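The Braltow Street Letter
1 May 2019

Doors, drafts and a very long weekend 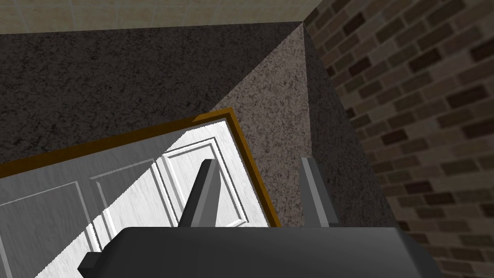 What I've been up to

Hello again, friends! I promised back in March that I'd write up the great door project, and then I went quiet on you because the door project ate my whole spring. We live in an old place (some of you have been here for chili night, so you know) and the inside doors have been painted so many times that half of them wouldn't close and the other half wouldn't open. The bathroom one needed a shoulder. Guests were getting nervous.

So I started with the bedroom. I took the door off, laid it across two sawhorses on the back porch and went at the edges with a scraper. I'd figured on an afternoon. It took me around 30 hours, spread over more evenings than I care to add up, and that was one door! The second went much faster once my neighbor Tsung-han Siu came by and showed me how to warm the paint a little first and keep the scraper low. He also lent me his good plane and has been very patient about not getting it back.

Hinges, a short rant

Please, if you paint a door, take the hinges off. It's two minutes with a screwdriver. Whoever lived here before me painted right over them, screws and all, and I spent most of a Saturday-type morning picking old paint out of screw slots with a dental pick. I did try simmering them in an old slow cooker with some dish soap, and wow, the paint slid off in sheets. Don't use that slow cooker for food afterward. Mine now lives in the shed with a big X on the lid.

What it cost

I kept receipts this time. The whole thing came to $241, and $100 of that was primer and paint, because I bought the nice stuff and then bought it again when I ran out. Sandpaper was the other big one. I went through it like popcorn.

Your letters

Jérémie Perrin wrote in to ask about the gap under his kitchen door, which lets in a cold breeze all winter. I had the same trouble, Jérémie! I put a brush strip on the bottom of mine, the kind you cut to length, and it's been great. Measure with the door closed, and check it clears your rug before you drive any screws.

Coming up

I still have 7 doors to go, so expect more of this. Next time I want to talk about knobs, and I'm also trying the lemon bars from the Koleck bake sale. If you have the recipe, send it my way before I start guessing.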